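Workshop notebook – Flastora kitchen, joinery and fit-out
February, entry started 7.10 am

Carried over from the last entry: the tall unit carcass is square again after re-clamping. Diagonals match. The back panel went on with glue and staples and the clamps stayed on overnight. Glue line is clean on three edges. The fourth (bottom rear) has a small gap that will sit behind the plinth, so I have filled it and left it.

Moisture readings on the plinth stock were taken before machining. The two longest lengths were read at both ends and in the middle, and all readings were inside the range we work to. One length had a reading at the sawn end that was higher than the middle. Cut that end back and read it again, and it came down to match the rest. The offcut went in the rack with the reading pencilled on it.

7.50 am. Ripped plinth strips to width on the table saw, then took them through the thicknesser in light passes. The grain reverses near a knot on one length and the thicknesser lifted it slightly. Finished that one by hand with a scraper. Do not put it beside the door where the light will rake across it. It can go under the return.

Notes on scribing. The floor at Flastora falls toward the window wall. Henryk Kalinowski ran the laser along the cabinet line and marked the high point and the low point on masking tape. Tape is still on the wall, leave it there until the plinth is fixed. The plan is to keep the carcass dead level on its feet and take the whole fall out of the plinth, cutting the taper on the bottom edge only. The top edge stays parallel with the underside of the doors, otherwise the shadow line opens up along the run and that is the first thing the eye picks up.

Method, for whoever does the next one:

Set the strip in place on packers, top edge level. Set the scriber to the widest gap. Run it along the floor with the strip clamped to the feet. Cut on the waste side with the track saw, blade tilted a couple of degrees to give a back bevel. Plane to the line. Offer it up, mark the tight spots with soft pencil, plane again. On this job the first strip took three fittings and the second took one.

Bevel note: on the last job I cut too much back bevel and the front edge was thin enough to crush when it was knocked in with a block. Keep it shallow.

9.40 am. Sealing the plinth. End grain first, two coats, allowed to go off between coats. Then the back and the bottom edge, then the face. The floor will be mopped and the bottom edge takes all of it. I have seen too many plinths sealed on the face only. Used the Enuven waterborne satin on everything. It raises the grain on the first coat, so denib with 320 before the second. The tin is nearly finished and another needs to go on the order.

Finish trial on offcuts:

Sample A – sealer, one topcoat. Patchy under a side light. Rejected.
Sample B – sealer, denib, two topcoats. Even. Slight colour shift toward yellow.
Sample C – same as B, with the white-tinted sealer from Wieczorek. Closest to the raw timber. Looks flat in shade but acceptable.

Went with C. The samples are labelled on the back and are in the drawer under the drill press. Job reference 3972 is written on all of them.

11.15 am. Hinge drilling on the tall doors. Cup holes are 35 mm diameter. Checked the depth stop on scrap before touching the doors and it had slipped. Reset, locked and checked again after the second door. The drill bit is beginning to burn and wants sharpening. No blowouts.

Door gaps. The tall doors meet at a vertical joint and any twist shows there first. Sighted both doors over winding sticks before hanging. One has a very slight wind at the top hinge corner. It is hung on the side where the hinge can pull it in. If it moves further over winter it will need a straightener let into the back, and I would sooner do that here in the shop than on site.

Order of work on site is to level the feet, fix the carcass through the back rail, hang the doors, adjust, and leave the plinth until last. Kazimiera Kwiatkowski wanted the plinth fixed before the doors on the Forside job so the floor layer could finish up to it. It worked there with a flat slab. I would not repeat it on a floor with a fall.

1.30 pm. Went through the layout again for how the pale plinth sits against the white door faces and the light floor, with the red glass splashback beside it. 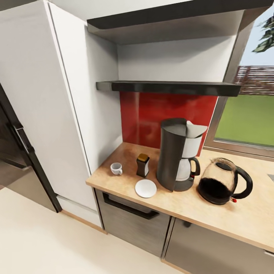

Kazimiera thinks the plinth should be set back further, as a strip that close in tone to the floor will show every scuff from shoes, and a deeper toe space would keep most of them off it. She would also like the strip clipped on so it can be taken off for cleaning and to get at the feet. Her other question was whether the end grain at the exposed corner should be mitred or capped.

My answers. Setback: agreed, provided the feet allow it. The clips can be moved back on the brackets without changing the carcass. Will check clearance to the rear feet before committing. Clips: yes, four per length, with the end ones kept clear of the corner. Corner: mitred, glued and splined. A cap would leave a line on the face and I would be looking at it every time I went back. The mitre needs to be cut after scribing, as the taper changes the length along the bottom edge.

2.45 pm. Cut a test mitre in offcut. The saw is out by a hair and leaves the joint open at the heel. Reset the fence against the engineer's square, cut another, closed properly. Spline stock is 4 mm ply, fits the kerf with light finger pressure. Glued the test piece and set it aside. Will try to break it in the morning.

Still open:

Clearance behind the plinth at the rear feet
Sharpen or replace the 35 mm bit
Order satin topcoat and 320 discs
Ask Henryk if the laser marks were taken before or after the floor was sealed
Clips – 26 in the box, enough for this job and the next
Bottom rear corner of the carcass, check the filler has not shrunk

4.20 pm. Swept up, extractor bag changed. Doors are stacked face to face with foam between, on bearers, away from the heater. Test mitre is on the end of the bench under the weight.

Last updated: February, 4.35 pm
Contact the workshop | Copyright, all notebook entries | Back to top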